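Old film posters from Muli go on show in Momon

The film club Ganutura has opened its archive of printed cinema material to the public for the first time. The exhibition in Momon shows 226 posters, lobby cards and program sheets from the former cinemas of the Muli district, and it stays open until the end of June.

The whole collection has 2,614 items. Most of them were found behind the projection room of the Fludano, a cinema with 700 seats which closed its doors many years ago and was later used as a furniture store. The new owner of the building wanted to clear the room and asked the club if it had interest in "some old paper." The club took everything on the same day.

Not all of the material is in good condition. The posters were folded, and many have tears along the folds. The lobby cards survived better, because they were kept flat in cardboard folders between one program and the next. On the back of many cards there are notes in pencil: the dates of the showings, the name of the next cinema that should receive the set, and sometimes a short opinion of the film. One card for a crime picture has only the words "too long, people left."

These notes are now the most interesting part for the club. With their help it was possible to follow how a film traveled through the district. A popular title started at the Fludano and reached the smallest village hall 10 months later, often with one or two cards missing from the set. Until now, local film history was known mainly from newspaper advertisements, and the small halls did not advertise at all.

The exhibition is arranged by cinema and not by film, so the same title can appear on several walls. Visitors who look for a certain film can use the printed list at the entrance. Horror and crime films from the forties have their own room, with the light kept low to protect the colors. The inks of that time, mostly the reds and greens, fade quickly in strong light.
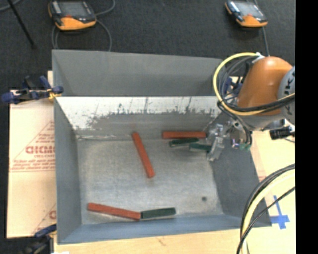
Reddish-orange and dark green blocks in a gray metal bin.

Ganutura also asks the public for help. For 10 of the posters on show the title strip is torn away, and the club could not find out which films they belong to. Copies of these posters hang near the exit, with a box for suggestions. Two titles were already recognized in the first week – one of them by a former ticket seller of the Fludano, who remembered the film well and did not like it.

The rooms open at noon and close at 7 p.m. Entrance is free, and a set of postcards with motifs from the collection can be bought at the desk. After the exhibition the material goes back to the club, where it will be scanned. The club hopes to put the first part online next year, beginning with the lobby cards.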